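How do I wash floor-length sheers without shrinking them or ruining the folds?

Asked by Brittany Bouchard, 2025-05-19
Filed under: Curtains and Blinds, Laundry

Hi all! I moved into an apartment in Troltholm over the winter and inherited the best thing in it, the curtains. There's a great big window in the living room with long white sheers on the inside and heavy gold drapes for when I want to close everything up. I love them. I've never lived with two layers before and I had no idea how much you can play with the light just by moving one of them.

The trouble is that I don't think they've been washed in years. When I give the sheers a shake there's a puff of dust, and they have that stale smell, a bit like the inside of a suitcase. There's no care label anywhere. I've gone along all the hems twice. The previous tenant left a note in the kitchen drawer that says "curtains from Gallardo" and nothing else, so I don't know if that's the shop or the name of the fabric.

What I'm scared of is shrinking them. They come down just far enough to touch the carpet and I really like them that way, and if they jump up even a little they'll look like pants that are too short. My other worry is the folds. They hang in such pretty soft folds now and I can't imagine they'll do that again after a spin in my washing machine, which is a small front loader that gets very excited on the last cycle.

Also, do I need to do the gold ones too? Those weigh a ton. And while I'm asking: at night with the lamps on, the glass turns into a mirror and I mostly see my own living room in it, but I assume people outside can see straight in through the sheers? Is there a trick for that or do I just close the drapes?

Thank you in advance, I've already learned so much from this site (my grout has never looked better).

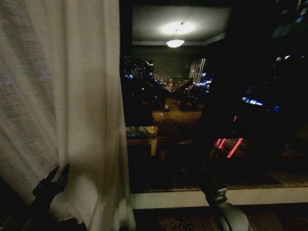
Hertta Nurmi

Oh, I love washing sheers, it's the most satisfying job in the house! You're going to be amazed at the color of the water.

First find out what they're made of, because that decides everything. Most ready-made sheers are polyester and polyester hardly shrinks at all in cool water. Cotton and linen can shrink, and linen is the worst of the lot if it's never been washed before. If you can find a loose thread inside a side hem, snip it and look at it closely. Polyester threads are usually smooth and a bit shiny, linen ones are uneven with thick and thin bits. It isn't foolproof, and plenty of curtains are a blend, so if you're still not sure treat them as linen and you can't go far wrong.

Then measure. Do this while they're still hanging, from the top of the curtain to the hem, in a couple of places, and write it down. People skip it and then spend a week wondering whether the curtain got shorter or whether they're imagining things.

Vacuum them before you take them down! Upholstery brush, lowest suction, top to bottom, with your other hand behind the fabric so it doesn't get swallowed. All that dry dust turns to mud the minute it hits water. Do the track as well, or you'll be hanging clean curtains on a dirty rail.

Now the wash itself. I do mine in the bathtub. Lukewarm water if you know it's polyester, cold if you don't. Put in a small amount of mild liquid detergent, less than you think, and swish it before the curtain goes in so it doesn't sit in one spot. Fold the panel loosely like an accordion, lay it in, push it down gently and leave it for 20 minutes. Don't rub and don't wring. Drain, fill again, push it up and down a few times, drain, and keep going until the water is clear. Mine took so many rinses the first time that I had a cup of coffee in the middle of it.

If you'd rather use the machine, one panel at a time, in a mesh bag or an old pillowcase with the end tied shut, on delicate with the spin turned off or as low as it goes. Take out every hook and ring first. One forgotten hook can pull a thread the whole width of the panel, and I'm speaking from sad experience with a pair I'd saved up for.

The drying is the lovely part. Let the panel drip over the tub until it's damp and not dripping anymore, roll it in a big towel for a few minutes, and then hang it straight back up on its own track. The weight of the damp fabric pulls it down to length and takes out nearly all the creases. No iron! Open the window if the weather's good. Put an old towel along the floor under the hem, especially with carpet, and pin the hem up off it if you can do so without leaving marks.

For the folds, stand in front of it while it's still damp and arrange them by hand from the top. Start at the heading, get each fold sitting where you want it, then run your fingers down the length of it. You can tie a strip of soft cotton very loosely at a couple of heights and leave it overnight. In the morning it'll hang like it came from a showroom.

No bleach, please. It turns polyester yellow over time and it's brutal on old fibers. If they're still gray after a good wash, soak them again with a spoon of baking soda in the water.

15 people found this helpful

curtainrod_carl

Just throw them in. I've been washing mine with the bedsheets for years, normal cycle, and they're fine. Dryer too. You're overthinking it. If they shrink you let the hem down.

2 people found this helpful

Mossy Pete

Please don't put them in the dryer! Even polyester can get set-in creases from the heat and you'll never get them out again. And not every hem has anything in it to let down, the narrow rolled kind has next to nothing.

I'll take the gold drapes and the nighttime part, as Hertta has covered the sheers beautifully.

Heavy drapes with a lining I would not wash at home. The lining and the face fabric can shrink by different amounts and then the whole thing puckers along the seams, and you can't undo it. Check whether yours are lined by turning back the edge. Vacuum them well on both sides, paying attention to the top where the dust collects in the pleats, and air them on a dry day with the windows open. If they still smell after that, ask a dry cleaner that does curtains and get a price first, as many of them charge by the panel. I do mine properly every few years and just vacuum in between.

At night, yes, you're right. A sheer works in the daytime because it's brighter outside than in. When the lamps are on it's the other way around and it hides very little. That mirror you're seeing in the glass is the same thing, your room is the bright side. Closing the drapes is the real answer. What I like to do is turn off the ceiling light and keep a lamp low down and well back from the window, which softens what people can make out and looks cozier anyway. It doesn't make you invisible, though, so close up if it bothers you.

If you ever want to add a third layer, a plain roller blind fitted close to the glass works great behind sheers and you can't see it when it's up. I put in a Buvum one in my study and it took me an afternoon, most of which was looking for the right drill bit.

9 people found this helpful

Update from Brittany Bouchard

I did it! I wanted to come back and tell you how it went, because I always get mad when people don't.

I took a thread to the lady at Gorus (the fabric shop by the station, go there, it's heaven) and she was pretty sure it was a polyester blend. So I went with cold water to be safe and did everything Hertta said. The vacuuming alone made a difference. I bought a soft brush head for it and it was money well spent – I've since done the lampshades, the blinds in the bathroom and the top of every bookshelf.
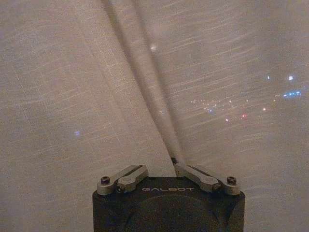 I used the bathtub and went one panel at a time. The first water was the color of weak tea. The second was too, more or less. I kept calling my sister into the bathroom to look and she was not nearly as excited as I was. It was clear in the end and the suitcase smell had gone completely, it's just a faint clean soap smell now when I open the window.

Getting a soaking wet panel out of the tub is heavier work than I expected! Let all the water out first and wait a good while before you lift. I made a puddle all the way down the hall with the first one and was much more patient after that. The towel trick works great, too. I used two bath towels end to end and walked on the roll in clean socks.

I'd measured at the window before I started and wrote the numbers on the back of the Gallardo note. Hung up damp, the panels were a touch longer than before, which gave me a fright, and by the next day they were back to where they'd been. So no short pants. 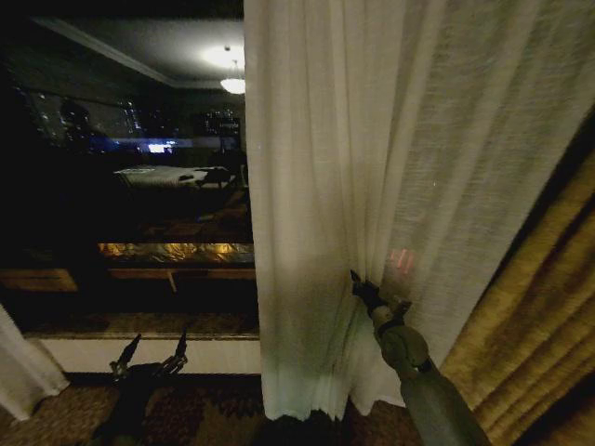
The folds took some fiddling. I started in the middle the first time, which was silly, and had to redo it from the heading like I was told. After that it went quickly. I tied them loosely overnight with strips from an old T-shirt and the folds came out soft and even. I'm 100 percent converted and I'll be doing my mother's in June, she doesn't know it yet.

The drapes are lined, so thank you Mossy Pete, you saved me from a disaster. I vacuumed front and back and that was plenty for now. I've moved my brightest lamp over to the far wall as well and I like the room so much better for it.

One more thing I'd love help with if anybody is still reading. A few of the little plastic gliders in the track were cracked, and the ones at the hardware store are a hair too wide for mine. Do I need to know the make of the track, or is there some kind of standard size?

Hertta Nurmi

So happy for you! There are several sizes and they all look the same until you try them. Slide one good glider out at the end stop, take it along in your pocket and compare it at the counter. Gorus used to keep a drawer of odd ones behind the register, so ask there first. Buy a few extra and tape them in a little bag on top of the rail.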